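Minutes — guesthouse operating meeting, 08/11/2023

Present: front desk, housekeeping, maintenance, accounts. Minutes of the July meeting were accepted with one change (the boiler quote came from Popescu, not Zeton).

**1. Linens**

The Emeo laundry contract runs out at the end of the season. Emeo wants a minimum of 600 pieces a month to hold the current rate. Accounts thinks we fall short in winter. Front desk to ask for a lower winter minimum and report back. Pillowcases are coming back with loose seams — housekeeping will set these aside and return them with the next pickup.

**2. Bedrooms**

Duvets stay white. The proposal for colored throws was dropped. Nightstands will be kept and not replaced this year. Maintenance has 24 bedside lamps to rewire and has finished almost 5.

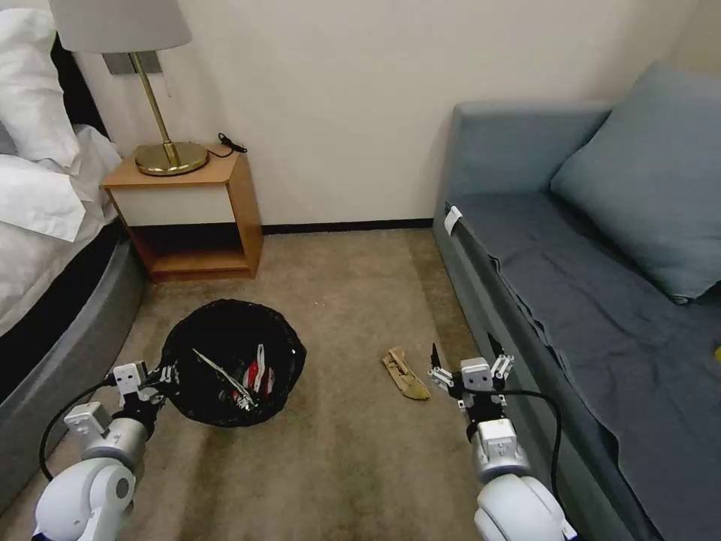 *Bedroom with white linens and wooden nightstand.*

**3. Booking system**

Rekudex was down twice during check-in. Front desk will keep a printed arrivals list until the update is in. Refund requests from those two evenings go to accounts.

**4. Trash and recycling**

The hauler is adding a $40 charge for mixed bags. Food wrappers and paper to be separated on the cart. No change to the baskets in the rooms.

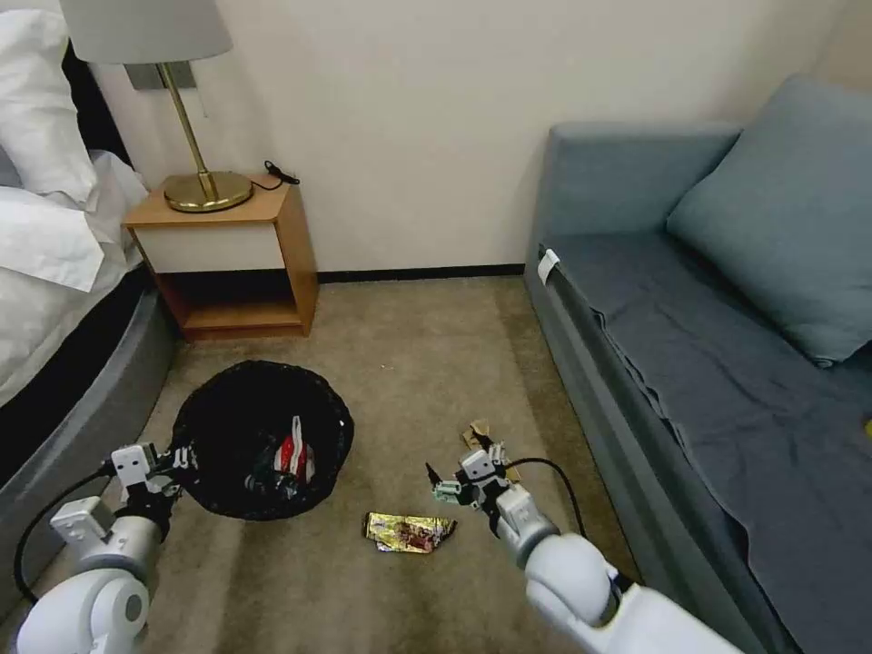
*Room wastebasket, black mesh.*

**5. Other business**

Side gate still sticks. Maintenance to plane it down before the next meeting. Date of next meeting to be posted in the staff kitchen.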